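Clandstead Dough Recipes – README

24 shares 3 comments

This collection holds 269 recipes for homemade modeling dough and salt dough. They were sent by families, kindergartens and craft groups, and I put all of them in one table so that people can compare them. Sze-wing Su checked the English and Mahtab Pakzad translated the Persian ones.

## What is inside

- `recipes.csv` – one recipe in each row
- `notes.txt` – remarks of the senders, in their own words
- `colors.csv` – which coloring was used and how much

The columns are: recipe number, flour, salt, water, oil, acid (cream of tartar or lemon juice), coloring, cooked or not cooked, days of storage, remarks.

## Units

All flour is given in grams. Many senders wrote only "one cup", and cups are not the same in every country. If the sender did not tell the size of the cup, the field `cup_guess` has the value 1. Please be careful with these rows. A normal cooked recipe in the table has 400 g flour and 100 g salt, but some old recipes have equal parts.

## Colors

Red is the most difficult color. With beet juice the dough becomes pink and later brownish. With gel coloring it stays strong, but it can stain the hands and light boards. Davoud Ghasemi sent a separate series with hibiscus, it is marked `DG` in the remarks.

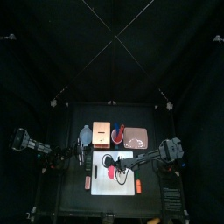
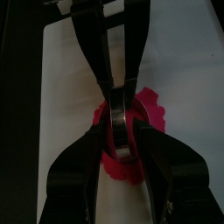
Top: the table with the white cutting board. Bottom: red and magenta dough with a round metal cutter.

## Cracks

Cracked edges are mentioned in many remarks. Senders usually advise a little more oil, or to knead again with wet hands. I did not test these advices myself, so I left them as they were written.

## Known problems

- Rows from the Bakhtiari group have no storage days.
- Two recipes from Treltora are almost the same, I kept both.
- Salt dough for baking and soft dough for play are still mixed in one file. Version 2 will separate them – I hope before February.

## Safety

The dough contains very much salt. Keep it away from dogs and small children who put things in the mouth.

## Contact

Corrections go to Farzad Rezaei. Please write the recipe number in the subject.

3 comments 24 shares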